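Hands on the payroll
Automation at a parts distributor starts with the people who already do the picking

The Tummont office of Usetti, a distributor of spare parts for catering equipment, has been preparing to automate its small-order packing line since September. No robot arm has been installed so far. The work consists of people picking things up, several hundred times a shift, with grippers held in their hands.

Each gripper is a two-jawed tool with a camera and a trigger. The operator squeezes, the jaws close, and the movement is recorded together with the camera view. The recordings are used to train a control program, supplied by a contractor called Tretard, which will later run on fixed arms at the packing benches. Printed square markers on some of the tools allow their position in the room to be worked out from video.

The method was chosen over conventional programming on grounds of variety. Usetti ships gaskets, knobs, thermostats, hinges and small bottles of descaler, often in the same carton. Writing a fixed motion for every item was costed and dropped. Recording was cheaper, and it could be done by staff who knew how the goods behave when they are lifted badly.

The team numbers 11, all drawn from packing or from the order desk. A recording session lasts 28 minutes and is followed by a break, a limit agreed after complaints of sore wrists in the first month. The tools are heavier than they look and the weight sits forward of the hand. A lighter version has been requested.

Staff have had to change how they move. A packer who would normally sweep three gaskets into a carton with the side of the hand must now take them one by one, slowly, with the jaws square to the part. Hesitations are recorded along with everything else, and a session with too many of them is rejected. At first up to a quarter of sessions were lost this way. Several packers said they found the slow pace more tiring than a normal shift, and that it took an hour or so afterwards to get their usual speed back.

Most of the recording takes place upstairs from the stores, in ordinary office space among the desks and shelving. Tretard asked for this. A program trained only at one clean bench tends to fail when the lighting or the background changes, so the sessions move about the building and other people carry on working nearby. Order desk staff have got used to having a bottle lifted from beside the keyboard and put back.

Pay was settled late. Recording was at first treated as normal duties. It now carries a supplement, and the company has agreed that no packing post will be removed for six months after the first arms go live. What follows that period is not written down. Staff have asked for it to be – so far without a date for a reply.

The sister site at Dai is further on. It has 6 arms running on a single product family, and 205 item types are cleared for automatic handling. Two former packers there supervise the cell, clear jams and decide when an item should go back to manual work. Both describe the job as quieter than packing and harder to leave alone at lunch. The arms are slower than an experienced packer on mixed cartons and faster on repeat orders, and the shift plan has been redrawn to suit, with mixed work moved to the morning.

Tummont expects its first two benches after the next stocktake. Recording will continue once they are in place, as new parts are added to the catalogue every month and each one has to be picked up by a person first. 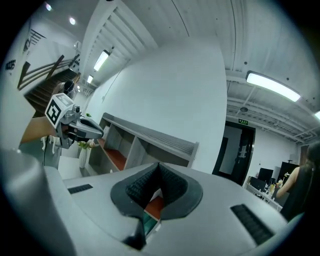
Hand-held grippers in use in an open office, with desks and shelving close by.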